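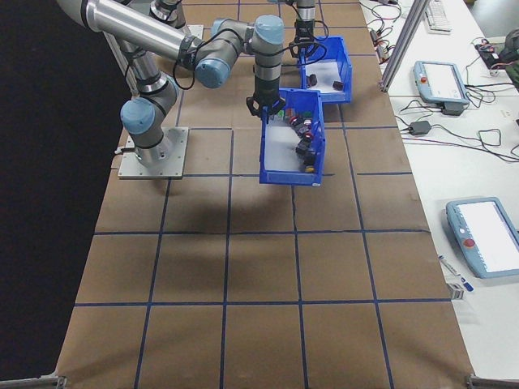 Open-front bins in blue, on a table covered with brown paper and marked off with tape.

Zukine Open-Front Storage Bin, Blue

The Zukine is a plastic bin for small parts and odds and ends that get picked up and put back all day. The front is open, so you can reach in at table height without lifting the bin or tipping it toward you. It comes in blue only.

Price: 239 kroner for a set of 2
Stock: ships from our Moen warehouse
Item group: benchtop storage

What it holds

The bin suits short, chunky items: caps, jars, spools, small boxes, markers, tape rolls. Things with some height stand well against the side walls, and the back stays free for smaller pieces. Long tools such as rulers and full-size screwdrivers will stick out of the front. For those we suggest the Hirnero tray, sold separately.

Very small parts (loose screws, beads, washers) should go in a cup or a bag first. The front has no tall lip, and small round pieces can roll out if the bin is bumped.

White floor

Dark items are easy to find against a white floor, and so are spills and crumbs. If you mostly store white or clear parts, a sheet of colored card cut to size does the job. The floor can be wiped with a damp cloth and ordinary dish soap. Do not use acetone or other strong solvents on any part of the bin.

Setting up a table

Two bins side by side, or one a little behind the other, leave enough open surface to work on. Many customers cover the table with brown paper and lay out a grid in dark tape. Each bin then has its own cell and goes back to the same place after cleaning. Wrapping paper from a roll works fine. Pull it tight before you clamp it — slack paper creeps as soon as something heavy is dragged across it. Lay the long tape lines first, then the cross lines, and press down the crossings with a thumb.

Keep chargers, cables and notes on a separate surface if you have one.

Care

Hand wash up to 70 degrees Celsius. Let the bin dry fully before stacking. Keep it out of direct sun in a window, where the blue will fade over time.

Customer comments

"Bought one set for the sorting table and then another for the shelf by the door. The open front is what I wanted. I would have liked a slot for a label." — Maj-Britt Aasen

"Good size for bottles with caps and small boxes. One bin had a rough spot along the rim, which I took off with fine sandpaper. Zovska offered to replace it." — Lợi Phùng

Labels

There is no label holder. Paper labels stick best on the outside of a side wall; wipe it with rubbing alcohol first and let it dry. Removable labels come off cleanly within some 3 months. After that they may leave glue behind.

Returns

Unused bins can be returned in their original wrapping. Please include the packing slip. Sets cannot be split, so both bins must come back together. The next delivery is expected in May, and orders placed before then are filled from current stock.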